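Mar 4, 2026
By Ingeborg Gerlach

Cosirik hand-held gripper - safety notice

Sterndale has found a fault in some Cosirik grippers sold since July. After some 900 closing cycles the return spring can stick, so the fingers stay shut when the handle is let go. Thick knitwear makes it worse.

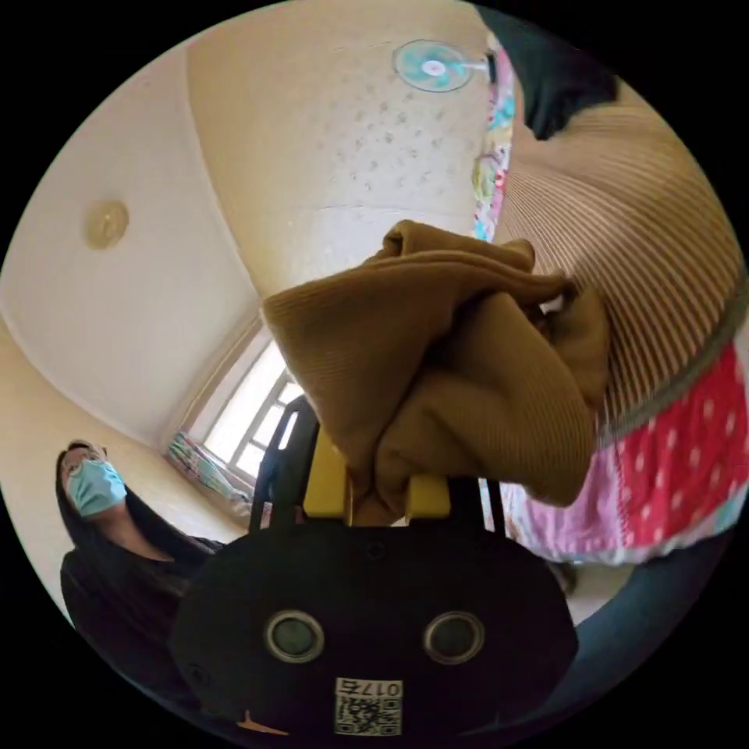 Yellow pads closed on a ribbed knit.

If the fingers stick, let go of the handle and switch off at the body. Do not pull the cloth free - this can crack a finger frame. Keep your other hand clear of the pads.
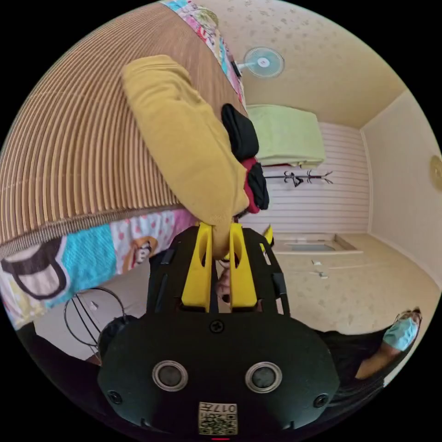 Ludger Frerichs at our Rathjen workshop will fit a new spring free of charge. Allow 21 days. Units with a replacement spring close more slowly at first and settle after 40 cycles. Have the number on your label ready when you write to us.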